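Do Trays Keep a Shared Table Tidier?
Project report, Household Studies elective
26 October 2025

Background

The claim we set out to test comes from the Planunik home guide, which our class was given in the first week. It says that a tray "gives small items a home" and that a shared surface with a tray on it will stay clear longer than one without. The guide offers no test, no numbers and no photos of the same table a week later. A patterned tray is recommended for plain tables and a plain tray for patterned ones, also without any support that we could find.

Our group doubted the whole thing. Two of us have trays at home and both of them are full of receipts.

What we did

We used two tables in the Cleven building, one on each side of the kitchen on the second floor. They are the same size and get used by the same people, mostly for snacks and homework. For the first part of the project neither table had a tray. For the second part the table near the window got one and the other table stayed as it was. The full observation ran for 15 school days, with one check in the morning and one in the afternoon. A third check after dinner was planned and dropped, as the building is locked by then.

At each check we wrote down every loose item on the table. Food being eaten did not count. A bag counted as one item no matter what was spilling out of it. We argued over pens and in the end counted each one, which we now think was a mistake, because one open pencil case can make a table look like a disaster on paper.

We also handed out a short questionnaire asking which table looked tidier, and got 92 back. Four of the questions turned out to be worded badly and we left them out.
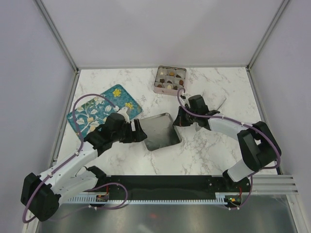 The choice of surface gave us more trouble than expected. Marble patterns are popular for kitchen tables and trays look good against them, but the veining hides crumbs, hair and small smears. On a plain white top you would see all of that from the door. Several people marked a table as clean on the questionnaire when our own notes from the same afternoon said it needed wiping. So when somebody tells you that a room looks tidier after they bought a tray, it is worth asking what the table under it looks like up close.

A flower print does something similar. Keys and hair ties disappear into it. A plain metal surface shows everything, including fingerprints, and it is noisy when you drop change on it.

Results

We logged 400 loose items in total over both tables. Of these, 156 were on the window table after the tray arrived, and a good part of those were in the tray itself. If you count things in the tray as put away, the tray works. If you count them as clutter with a border, it does very little. The Planunik guide plainly counts them as put away. We decided to report both views and let the reader pick, although most of our group prefers the second.

The area outside the tray did stay clearer in the mornings. By the afternoon check the difference was hard to see, and on two afternoons the window table was the worse one – someone had used the tray as a place for orange peel, and everybody after that seemed to treat it as a trash can.

The questionnaire favored the table with the tray. We don't put much weight on that. People knew which table was part of the project, and the tray was new.

Problems with our own work

Three weeks is short. We had one tray, so we can't say anything about size or about the advice on patterns. The window table may get used more when it is sunny, and we did not write down the weather. The morning checks were done by different people, and one of us is a lot stricter about what counts as "loose." We also emptied the tray ourselves on the second Friday without agreeing on it first, and that affects every number after it.

What we would say for now

A tray makes it quicker to clear a table when you need the whole surface, since you can lift one thing and carry it off. We timed this only once, so it is an impression. We found no good sign that it makes people leave less stuff behind. The guide's advice should be read as a matter of taste until somebody tests it properly.

If we get to repeat this in November we will use both tables with a tray on each, swap them halfway, and count pencil cases as one item. The tray stays in the kitchen until then. It currently has a stapler in it.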